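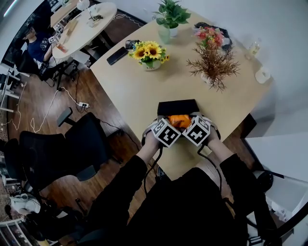

Gloves on, cubes on, both cables hanging down past the edge of the table.

I've been using the Kovivik glove kit to teach our two-arm packing cell since July, and people keep asking me if it's worth the $446. Short version: yes, mostly, with a grumble about the cables (I'll get to the cables).

The cell is a Baltivov bench unit that puts soft, floppy stuff into flat boxes. Soft stuff is awful to program by hand. You write a perfectly good path and then the bag slumps a little to the left and the path is no good anymore! So we record a person doing the job, feed in the clips, and let the cell work from those. The gloves are how the clips get hand positions in them.

Setup took me an afternoon the first time and takes maybe as long as a cup of coffee now. You pull on the gloves, snap the marker cubes onto their mounts, plug in a cable for each hand, and then hold your hands up in front of the headset and turn your wrists slowly until the software has seen every face. Do this step properly. I rushed it early on and ended up tossing 400 clips, all with the right hand floating a thumb's width above where it should have been. That was a bad day and I ate a lot of crackers.

Things I like:

- The cubes are big and plain, black on white, and the software picks them up fast even when a hand is tilted a long way over.
- The mounts survive being knocked. I've whacked mine on table edges more times than I want to admit.
- Recalibrating in the middle of a session doesn't wipe what you've already recorded (the Drurker kit we had before did exactly that, and I'm still mad).
- You can work on an ordinary table with ordinary clutter on it. Plants, phone, bottle, whatever, leave it all out. Our clips got more useful once we quit tidying up first.

And the cables. Oh, the cables. There's one per glove, they hang straight down, and if you stand up without thinking you'll yank something. The connectors at the wrist are the weak spot. I've replaced the left one twice and Saranya Pillai has redone the strain relief on hers with heat-shrink, which has held up better than anything in the box. If you buy this kit, buy spare leads the same day. I run mine under the table edge and sit a bit farther back than feels natural.

Upkeep is pretty light. I wipe the marker faces with a dry cloth before each session, check for lifting corners on the printed patterns, and swap a cube when a corner starts to curl. A set of 5 replacement cubes comes from Mudaliar, who also sell the better wrist straps. The glove fabric pills a bit at the fingertips, though I haven't seen that hurt tracking.

Size is worth a mention. The medium fits me fine, but Francine Fraser has small hands and her cubes wobbled until she put a second strap around each palm. A wobble is bad news, the offsets drift and you won't notice until playback.

We're at 2,552 good clips with this pair, and I'd buy it again. Four stars, and the fifth is theirs when they send me a cable with a decent plug on it.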